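Ullness opens jewelry sorting and repair counter in former key shop

Ullness, the secondhand and repair store on the lower level of the Nornar arcade, has opened a counter for costume jewelry. The counter takes in mixed lots, sorts them, repairs what can be repaired and returns the rest to the customer in labeled bags. It occupies the unit previously used for key cutting and began accepting work in November.

The service is run by Walter Espinoza, who repaired clocks for the store before moving to the new counter. He said the demand came from customers who brought in boxes of tangled chains and single earrings and asked for one piece to be fixed. In most cases the piece could not be reached until the rest of the box had been separated.

"The repair takes a few minutes," Espinoza said. "Getting to it can take an hour. We decided to charge for the two jobs separately and put both prices on the wall."

Lots are weighed on arrival. The upper limit for a single lot is 900 grams, including any pouch or tin it comes in. Anything heavier is split into two tickets. The weight is written on the ticket, and the lot is weighed again at pickup in front of the customer, with removed parts included.

During the trial period the counter processed 347 pieces. The most frequent fault was a failed jump ring, the small open ring that joins a chain to a clasp or a charm to a bracelet. Bent earring hooks came second. Broken bead strands were third by number but took the most bench time, as the beads have to be cleaned of old thread before they can be strung again.

Two stringing materials are offered. Tan, a coated nylon cord, is used for light glass, wood and plastic beads. Gemix, a thin multi-strand wire, is used for stone and for any bead with a sharp-edged hole, where cord tends to wear through. Customers who want a knotted strand must request it when the ticket is written. Knotting is done only on cord and adds to the finished length of the strand.

The counter does not accept fine jewelry. Pieces stamped as gold or platinum are handed back, as are watches and anything with a stone held in a claw setting. Silver is accepted for cleaning and ring replacement but not for soldering. The store has no ventilation at the unit that would permit torch work, and Espinoza said there are no plans to install it.

Customers can lower the charge by sorting at home first. A lot that arrives already divided into earrings, chains, beaded pieces and loose parts is billed at the repair rate only. The store gives out a printed sheet on how to do this, and a short version hangs beside the counter.

The sheet recommends working on a soft, flat surface such as a bed or a table covered with a thick towel. A hard tabletop lets round beads roll, and a deep carpet hides them. Chains should be laid out straight and clasps closed before anything is moved, as an open clasp is the usual cause of a new tangle. Each pair of earrings should be matched and then fastened through a piece of card. Knots that do not loosen with two pins should be left for the bench. Oil and talcum powder are not recommended on strung pieces, since both remain inside the bead holes.
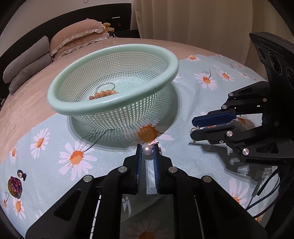
Containers are covered in the second half of the sheet. The main requirement is a rim high enough to stop a bead from bouncing out, and most kitchens already have something suitable. A plastic colander set on a bedsheet, with a beaded bracelet placed inside it, meets the requirement as long as the holes are smaller than the smallest bead in the lot. Beaded pieces should go into the container first, before earrings and pendants are handled, so that a strand that gives way does so over the container. A patterned sheet is acceptable for larger items, but on a print of big daisies a small pendant or pin is easy to miss, and the sheet advises a plain light fabric for loose parts. Pearl earrings should be picked up one at a time and kept apart from metal chains, which scratch the surface.

Turnaround is 3 working days for ring and hook replacement. Restringing takes longer and depends on the number of strands ahead in the queue. Finished work is held for 40 days, after which the store calls the number on the ticket. Uncollected lots are not sold.

Single earrings that customers do not want returned can be left in a drawer unit at the end of the counter. They are grouped by fitting type and are free to anyone with a repair ticket. Espinoza said the hook drawer empties fastest, and that clip fittings are accepted but rarely taken.

The counter is open during store hours except for the last hour of the day, when tickets are closed out and lots are returned to the locked cabinet. Bench work can be watched from the arcade side.

Comments

beadbox_marlow
Does the weight limit include the tin even if the tin is heavy? Mine is an old cookie tin and it must be half the total.

countertop7
Yes, they weigh it with the tin. I moved everything to a freezer bag before I went and it came in as one ticket.

R. in the arcade
Had a three-strand necklace redone on the wire. It hangs stiffer than it did on thread. Ask to handle a sample first if drape matters to you.

pinsandneedles
For the holes problem, line the colander with a dish towel. Seed beads will go straight through otherwise.

oldhinge
Who is doing the clocks now?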